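The Pledge Is Not the Picture
Opinion, May 18, 2024

I gave to my first film campaign years ago and got a poster, two stickers and no film. So I read the pitch for Allholm, the feature Lutz Bauerfeind wants to shoot this September, with one hand on my wallet.

The page is good. It has a moody teaser, a warm letter from the director and a meter showing 554 backers. What it lacks is a budget I can follow. "Production" gets one line. So does "post." I have seen bake sales with better paperwork.

Defenders say this is how small films get made now, and that asking for line items kills the mood. Maybe. But a bank would ask, and so would an uncle. Why should strangers paying through Kuveo be easier to please than an uncle?
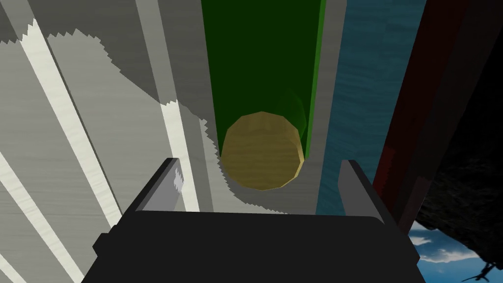

What the 400 tier buys

For $400 you get your name in the credits and a "producer" title. It's a strange kind of producer who can't see the schedule, has no say in the cut and won't be told if the lead actor walks. For $800 you get all that plus dinner in Cimberg, travel not included.

I don't think Bauerfeind is a crook. His short, Stöcker, was patient and odd, and I liked most of it. But liking a short tells me very little about whether its maker can get through a feature shoot with a crew to feed – and the campaign leans on that short in nearly every paragraph.

Put up a real budget. Say what happens to the money if the shoot slips to next year. Post an update when things go badly, even a dull one. I'd pledge the smallest amount on the page for that, and I wouldn't need the stickers.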